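Kesolero Hand-Held Gripper Kit: Frequently Asked Questions

Last updated Jul 13, 2019

The answers on this page apply to the Kesolero kit as supplied from our Irnonville office. Questions about custom orders should be sent to the sales desk using the contact form.

What is the Kesolero kit?

Kesolero is a set of hand-held grippers used to record manual tasks for robot training. The operator holds a gripper in each hand and carries out the task in the ordinary way. The recordings are then used to teach a robot arm fitted with matching fingers. No robot is required at the place where the recording is made.

What is included?

The standard kit contains two grippers, two charging leads, a set of spare fingers, a calibration board and a padded carrying case. Recording software is licensed separately for each site. A printed quick-start guide is included, and the full manual is available for download after registration.

Is a license required for each operator?

No. One site license covers every operator working at the registered address. Customers who record at several addresses should ask for the Swati plan, under which one license may be moved between sites at no charge, provided that the change is entered in the account before work begins.
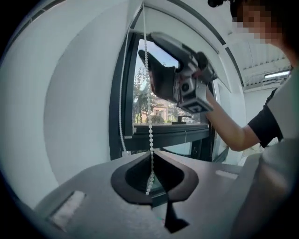
What kinds of household task can be recorded?

The kit is suited to tasks in which an object is grasped, moved, turned or pulled, including tasks that call for both hands. Customers have recorded table setting, laundry folding, cupboard loading and the opening of doors and drawers. Window fittings are also supported. A roller blind worked by a beaded chain, where the end of the chain is held in the black jaw of one gripper and the second gripper is raised beside the glass, is a task we recommend only after operators have completed the introductory set. Thin cords and chains are harder to grasp than solid objects, and new operators usually need several attempts before their recordings are consistent.

Do the fingers wear out?

Yes. The fingers are consumable parts and should be inspected every 600 grasps. The software keeps a running total for each gripper and displays a notice when an inspection is due. Fingers that show splitting or a loose fit must be replaced in pairs. Spare fingers are sold in packs of four.

How many recordings can be stored?

Each gripper holds up to 88 minutes of recording before its files must be transferred. Transfer is by cable. Files are not erased from the gripper until the operator confirms that the copy is complete – please do not disconnect the cable before the confirmation message appears.

Can the kit be used near windows and in bright rooms?

Yes, although strong direct sunlight may affect the tracking of the marker blocks. Where possible, operators should carry out a short test recording at the time of day when the main session will take place. Marker blocks should be kept clean and must not be covered by sleeves or tape.

What does the kit cost?

The standard kit is priced at $3,010, excluding tax and delivery. A refundable deposit of $1,000 is payable on kits supplied for trial. The trial period is four weeks and begins on the day of delivery.

Is training available?

Group training is held at our Cillstead center. The next open course is planned for November, and places are confirmed in order of payment. On-site training can be arranged for customers ordering three or more kits.

How are repairs handled?

Repairs are carried out at Irnonville. Customers must obtain a return number before sending equipment, and should remove all recordings beforehand. Equipment received without a return number will be held until the sender has been identified.

Who may appear in recordings?

The customer is responsible for obtaining consent from any person who may be recorded, including persons who are not operating the equipment. A consent form is provided with the manual and may be adapted to local requirements.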